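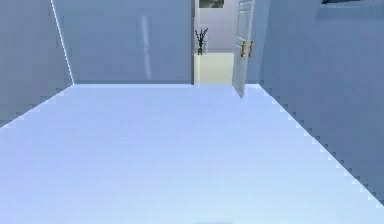 Zlatko Đorđević wrote in to say he had measured his spare room three times and got three different answers for how much paint to buy. The usual trouble is mixing up wall area and floor area, so this page goes through it step by step.

Last updated: April
Filed under: Painting & Decorating > Planning
Reading time: 6 minutes

How to work out how much paint a room needs

You need a tape measure, a pencil, paper and a calculator. Measure in feet and write inches as decimals, so 6 inches is 0.5.

1. Measure the walls

Measure the length of each wall along the baseboard. Add them together. Then measure the height from the top of the baseboard to the ceiling. Take the height in two places if the house is old, and use the larger number.

Multiply the total length by the height. Zlatko's room is 12 by 11 feet, so the walls add up to 46 feet. His ceiling is 8 feet high, less trim he isn't painting, but he used the full 8. That gives 368 square feet.

2. Decide on coats

Two coats is normal. For Zlatko that means 736 square feet of painting. Going from a dark color to a light one usually takes primer first, and primer is figured separately.

3. Take off doors and windows

A standard door is 20 square feet. Measure windows one by one. Subtract them once for each coat. If the room has only one door and a small window, you can skip this step and keep the extra for touch-ups.

4. Check the can

Coverage is printed on the label, usually per gallon and per coat. Use the lower figure if a range is given. Bare drywall and rough plaster soak up more. Divide your total by the coverage and round up to the next full can.

5. Do the ceiling separately

Length times width, then times the number of coats. Ceiling paint is a different product, so don't add it to the wall total.

Buying and mixing

Buy all the wall paint in one trip and check that the batch numbers match. If they don't, pour the cans into one large bucket and stir before starting. Write the color name and batch number on a piece of tape and stick it inside the closet door.

Dwayne Brannigan adds that a textured wall in his Villton house took almost a full can more than the label suggested.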